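**Subject:** Re: [planning] dropping the depth filter for Edora 7
**Date:** 11/09/2023

On Monday, Roman Grabowska wrote:

> The new segmentation handles clear objects well enough that I'd like to
> take the depth filter out of the default pipeline. Success on the Sterano
> set went from 41 to 49 with it off, and the planner starts faster. Any
> objections before I merge?

Yes, one, and it's the same one I had in July.

I don't doubt the 49. I doubt what it's a count of. The Sterano set is mostly opaque stuff on a plain table, and the few clear items in it are bottles standing up straight with a label on. Of course a looser pipeline scores better there. The filter costs us points on easy objects and earns them back on hard ones, and we've measured the first part only.
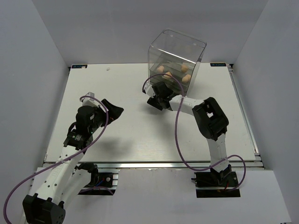

The part I'd want answered before any merge is what the collision map contains when the object is a shell with something inside. Segmentation can give you a perfectly good mask and the planner still gets its geometry from depth. Take the clear box with the egg tray in it: the sensor is quite likely to return the eggs and the tray and skip the front wall, so as far as the planner knows there is free space right up to the nearest egg. With the right gripper already that close to the lower front of the box, a small error in the wall is all it takes. The long highlight across the front worries me too. I'd expect holes there, and with the filter off we fill holes from their neighbors, meaning from the contents.

Maybe the new code deals with this. I read the diff twice and couldn't find where. `fill_unknown` still defaults to `nearest`, and the only test that touches it uses a synthetic cube.

What would change my mind:

- the same comparison on the Stondwood scenes, filter on and off
- a dump of the occupancy grid for a clear container at an angle to the table, not square to it
- clearance logged per plan, since "success" in our script only means the arm reached the goal

If that looks fine, merge it and I'll drop the subject. Until then please leave it behind a flag. Nghiêm's branch already has one you could copy, it's 4 lines.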